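Noonan Pressing Cloth, cotton, white

Product code 200-W
Supplied in packs of 2

The Noonan pressing cloth goes between the iron and whatever you are ironing. It stops shine on dark wool, protects prints and transfers, and keeps fusible glue off the soleplate. We have stocked it at Wodthorpe for years and it is still the one we use on our own boards.

It is 100 per cent cotton with a plain, close weave. There is no coating and no dressing beyond what comes out in the first wash. The long edges are selvedge and the short edges are overlocked in white thread. It takes the full heat of a domestic iron on the cotton setting, with or without steam.

New cloths should be washed once before use, on their own or with other whites. Expect a little shrinkage, mostly along the length. Leave out fabric softener, as it builds up in the weave and can mark silk.
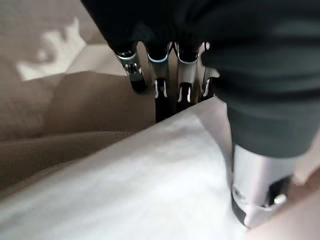
For wool and wool blends, dampen the cloth, wring it out well and press with an up and down movement. Lift the iron between presses. Sliding it will stretch the wool along the bias, and you will see it at the hem. Let the piece cool on the board before you move it.

For linen and heavier cotton, use the cloth dry and put the steam through it. Silk and viscose should be pressed dry on a low setting, from the wrong side. Try a seam allowance first.

For interfacing, keep one cloth for that job only and mark a corner with a laundry pen. Glue that has gone into the cloth does not wash out and will transfer to the next thing you press.

Which cloth do I need?

The cotton cloth suits most dressmaking. If you need to see what is underneath, for example when placing pleats or appliqué, the Filtia silk organza cloth is the better choice, though it costs more and scorches if you leave the iron standing on it. For tailoring, many customers buy the Minville wool cloth as well and use it on top of the cotton one.

Care

Machine wash hot. Tumble dry or line dry. Iron flat while slightly damp and store folded. Yellowing from heat is normal and does not affect use, but replace the cloth once it turns brown or feels thin.

Delivery and returns

Posted second class in a card envelope. Unwashed cloths can be sent back in their original packing. We cannot take back cloths that have been washed or ironed. Trade customers ordering by the box should write to Mireille Obeidat in the order office for current prices. Boxes hold 100 packs and are sent by carrier.

Back in stock: the large size, last available in March.

Page updated Oct 9, 2026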